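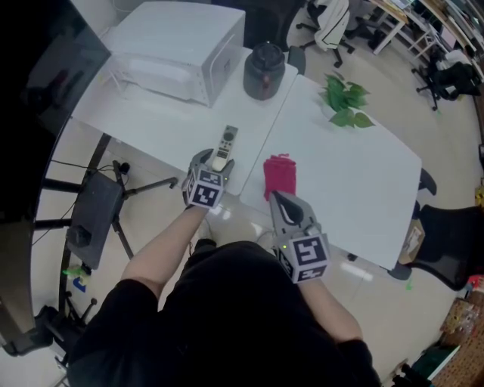
1. Before you start (slide 2)

Good afternoon. I was asked for half an hour on good practice in hand-held gripper work, which is a generous slot for a subject most people think is covered by "don't drop it".

The Pretance house rules run to more than 400 lines. Ask the room who has read them. Wait. Move on kindly.

Main point for this slide: the marker cubes. Both cubes stay in view of the head camera as far as the task allows. Sleeves go behind the cube, never over it. If a cube has been knocked, stop and recalibrate, and don't squint at it and decide it looks fine. I have squinted. It did not look fine to the software.

Read out rule 3 in full: one hand holds, the other wipes, and neither does the other's job halfway through. People laugh at this until they review their own recordings.

2. The cloth problem (slide 3)

Cloths are where written rules go to die. A remote control keeps its shape when you let go of it. A cloth has opinions. Our wording used to say "fold neatly", and the Virklow and Ikik sites took that to mean two entirely different things – both defensible, neither of any use to the other.

Current wording: start from a folded cloth, pick it up by an edge, and accept whatever shape it takes after that. No re-folding in mid-air. Pressing is allowed, scrubbing is not. Keep the fingers off the buttons if the cloth slips.

Also mention supports. The rule says "a stable surface", and the argument over whether a chair back counts has now outlasted two versions of the document. My view is that it counts if you write it down in the session log. Expect a hand to go up at this point.
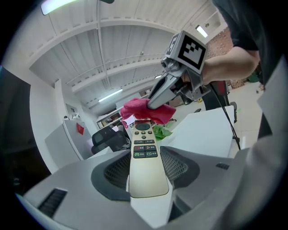
Guérin, 22 December 2022

Notes added after the dry run. Too long on cloths, apparently. Cut the story about the tea towel.

Add something on cables. They should hang clear of the wrist and of whatever is being handled, and the person holding the gripper should check this, as they are the one attached to it.

Keep the bit about changing hands. If the remote has to be upright, say so in the task sheet, and say which hand holds it.

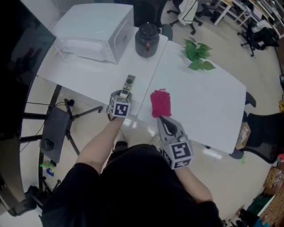
And say what counts as finished, which the current sheet leaves to the operator's conscience. I would like "cloth back on the table, both grippers open, hands still" before anyone stops recording. The revised sheet goes round in April, so objections by then, please, in writing and with the rule number.

Questions. If there aren't any, ask them about the chair.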